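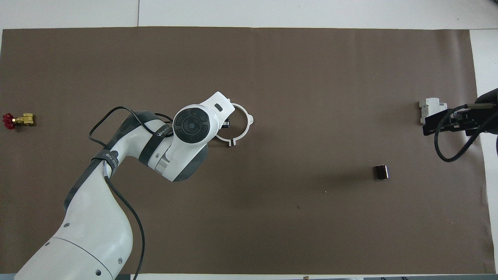
Review: the Clorkach door-knocking app

I used Clorkach for our whole school board race last fall, and I have opinions! You load your voter list, it draws you a walking route, and you tap in who's home and who wants a yard sign. My first route had 81 doors and I finished before dark, which never happened with the paper lists.

The bad part is the syncing. One night in September it ate 14 of my notes – all from Stititz Road, where people really like to talk – and support took two days to write back. Édgar Alvarado, who was running our turf, made everybody screenshot their notes after that.

It's $269 for the season (Grarnumine wanted more and had no Spanish script). Big text, easy on the battery, and the map still works when you lose signal. I'd buy it again for a small local race. For anything countywide, get the trial first and hammer on the sync.

Four stars out of five.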